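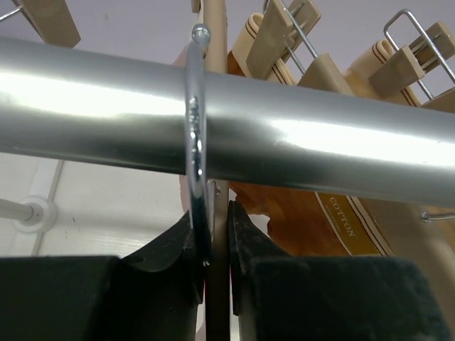

marlowfan_77 replied:
I read the whole apology twice and I still think it was a decent one, so I'm going to disagree with most of you here. She said she was wrong to call the Flultville audience "a room full of coats," she said it hurt people who had paid good money to be there, and she didn't blame the jet lag. What more do folks want from a singer?

tuesdaymatinee
I'd want it to be a bit sooner! The Flultville show was in March, and the letter went up 2018-09-01, right when the Amadi tour tickets went on sale. I've loved her since the first album (I still have the tape somewhere) but that timing makes me squirm.

oldgreenroom
Tuesday, I hear you, but I was at that show and I have to say it was a strange night all over. The hall holds 3,002 and they let in 1,432 of us, spread out so thin you couldn't get a decent clap going. She sounded tired and cross. It was rude, sure, and my sister was in tears on the drive home - but I never took it as hatred of her fans.

marlowfan_77
Thank you, Green. That's pretty much how my cousin told it too.

pennyloafer
Well, I don't buy it. Two interviews after Flultville, and both times she laughed it off. The one with Skunditz Weekly was worse than the remark itself, if you ask me. Then Amgate drops her from the fall perfume ads and all of a sudden we get 355 words about "listening and learning." My kids write better sorry notes than that.

oldgreenroom
Did Amgate drop her, or did the contract run out? I've seen it told both ways and I'd love a link if anybody has one.

pennyloafer
I'll look tonight after supper. I'm fairly sure it was dropped.

tuesdaymatinee
Either way I'll probably end up going to the Amadi show, grumbling the whole way there. Does anyone know if the balcony seats are any good?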